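Gripper Test Operator (part-time, on site)
Fivard Robotics Bench, Zembridge

We are comparing two parallel grippers and need someone to run the arms while they pick up tubes, small boxes and other bathroom-shelf goods, and put them down in the bin they were told to use. Then you do it again. The test plan calls for 3000 picks, and our engineers have started finding urgent meetings to attend.

What you'd do
Drive two arms from a leader rig, swap fingers between rounds, and log every drop, squeeze and near miss. You would also reset the tubs, which the job title politely leaves out.

What we ask for
Steady hands, plain handwriting, and the nerve to tell an engineer that her favorite gripper lost. No robotics degree needed. We have several and they haven't helped with the resets.

Hours and pay
Shifts start at 9 a.m. and run through November. Pay is $35 an hour, plus a $500 bonus if you stay to the last pick. 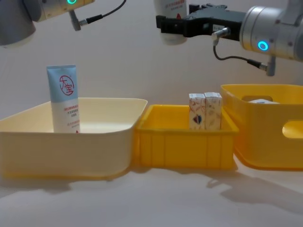 How to apply
Write to Veronika Bíró at the Fivard front desk, quoting job 246. Tell her in a few lines about the most boring task you ever did well. Shortlisted people get a paid trial hour at the bench, with both arms switched on and Veronika keeping score.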